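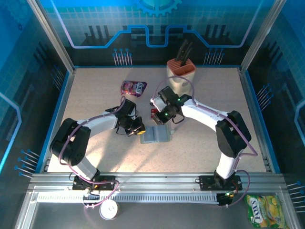 Chapter 2
Packing a Lunch

I learnt to pack a lunch in a rented kitchen in Horketthorpe, from my neighbour Joana Louro, and I did it badly for most of that February. I'd start with the sandwich and then find I had nowhere to put anything else! So we begin this chapter with the table. Get everything out where you can see it, snacks included – a purple bag lying flat, a little red packet – and leave whatever lives at the back, like the cream knife block with its orange top, exactly where it is. Flat things take up far more room than you'd think.

By the end of the chapter you'll have packed 6 lunches, all from the same shopping list. I still use mine (it's taped inside a cupboard door, gravy stains and all). We'll look first at boxes with compartments, then at what goes in beside what.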